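Looking After Chopsticks at Home: A Note on Sorting and Storage

Posted 22/11/2025
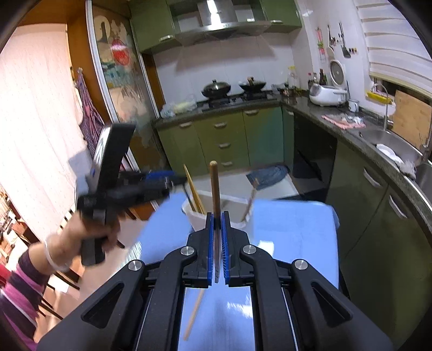 Purpose of this note

This post sets out how chopsticks are sorted, washed and stored in the household kitchen. It replaces the shorter entry published in February, which dealt only with washing and gave no guidance on containers. Several readers wrote to ask for the storage side to be covered, and the present entry is intended to answer those letters together.

The household uses chopsticks at most evening meals and keeps more of them than it needs. The full stock at the last sorting stood at 32 pairs, together with a number of single sticks whose partners could not be found. Bamboo and wooden sticks had been kept together for years in one open plastic container, and it had become difficult to draw out a matching pair without tipping the whole lot on to the table.

The container

An off-white open plastic container remains in use. A lidded box was considered and declined. Chopsticks put away with the least dampness in them will develop a musty smell under a lid, and an open top lets the air reach them. The disadvantage is that the sticks lean. A full bundle will settle to one side and the remaining sticks will fall the opposite way, so that a light container may tip when the heavier side is disturbed. It should therefore stand well back on the table, away from elbows.

A taller container was purchased from Mansour, a household goods shop in Clirnisstead, at the beginning of the year. It proved unsuitable. The shorter sticks dropped below the rim and had to be fished out, and the base was too narrow to clean with an ordinary brush. It now holds wooden spoons, for which it is very good.

Sorting

Sorting is carried out at the table in daylight. The chopsticks are taken out and laid flat, and the following order is observed.

Bamboo is separated from wood. Bamboo is yellowish and generally lighter in the hand. The brown wooden sticks vary a good deal in shade, and two that look alike in the container may prove to be different once they are side by side.

Each stick is then matched for length by standing the pair upright on the table with the thick ends down. A difference that can be felt with a fingertip is enough to make a pair awkward in use.

The tips are examined last. A stick with a split, a rough edge or a softened point is withdrawn from the table set. Withdrawn sticks are not all thrown away. The sound ones serve as plant supports, and one has been used for some time to clear the drain in the sink.

Single sticks are kept until the next sorting. Should no partner appear by then, they join the plant supports.

Washing and drying

Wooden and bamboo chopsticks are washed by hand in warm water with a little washing-up liquid, rinsed and wiped at once. They are not left to soak. They are then spread on a clean cloth overnight with space between them, and returned to the container in the morning. A pair used for frying will need a second wash, as the oil works its way up from the tip.

Varnished sticks call for more care. A scouring pad will take the finish off, and once it has begun to flake the pair should not be used for food. The household lost 4 pairs in this way before the rule was adopted.

Oiling

Unvarnished wood benefits from a light oiling when it begins to look dry. The household uses Timard, a food-safe oil sold in a bottle of 250 ml. A few drops on a cloth are sufficient for a whole bundle. The sticks are rubbed from the thick end downwards, left for an hour and wiped again. A 500 ml bottle is also sold, but it would outlast most family kitchens.

Purchasing

New chopsticks are bought only to replace those withdrawn. The last set was a plain one from Zaltura, and it has worn evenly so far. Patterned sets are attractive, but they make matching slower when one stick of a pair goes astray.

Readers who store their chopsticks flat in a drawer are invited to write in with their arrangements, particularly where the drawer is shared with cutlery. A further entry on cooking chopsticks, which are longer and do not fit the present container, is in preparation.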